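Re: [stilloter-users] left gripper drops out mid run

On 3 April 2021 the Flimwood bench wrote:
> Left one stops reporting after more than 2,000 cycles. Right is fine.
> Jaws stay where they were, no error shown. Anyone else?

Yes, same fault on ours. Left side again, quit at 2,494. Swapped the cable for a new Flavent one, no change. Log just repeats the last jaw position so the recording looks fine untill you play it back. Lost 3 runs that way.

Bag job is where it bites, you need both sides live.
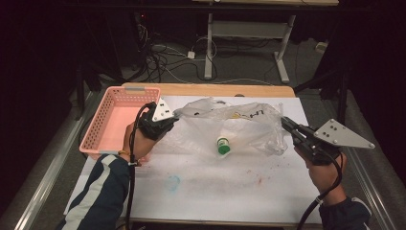 Bag and bottle job, right gripper on the bag edge, left one raised.

Safety point: do NOT reach between the jaws to reseat the plug with power on. Ours woke up and closed by itself. Power off, wait 5 minutes, then plug.

Has anybody tried the older Herrera firmware? Can test it on monday if someone sends teh file.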